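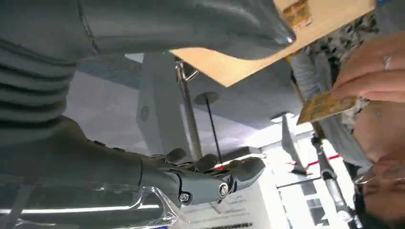

Cardboard week continues and I am having the best time! After the last post a few of you asked what I'm building: it's a set of little drawer dividers, all cut from shipping boxes. Flat tan sheets, small tan cards, a white box with tiny black print on it — everything is fair game before it goes out to recycling.

Started with the Skoleck boxes because they're thin and fold clean. The Mohmand ones are double wall, so I save those for the bottoms. So sturdy!!

Best trick so far: score the line with a dull butter knife, then fold over the edge of the table. No cracking, no fuzzy edges. I've done 31 pieces this way and only wrecked 3.

Daylight helps a ton, by the way. I can see the grain in the board and I cut along it now. Should have done that from the first box.

Next up is the button drawer. 200 buttons, maybe more, all in one bag from the Flornemari shop — and I want them sorted by size AND color. Wish me luck!

If you've got a good way to do tiny lids, please tell me. Mine keep popping off.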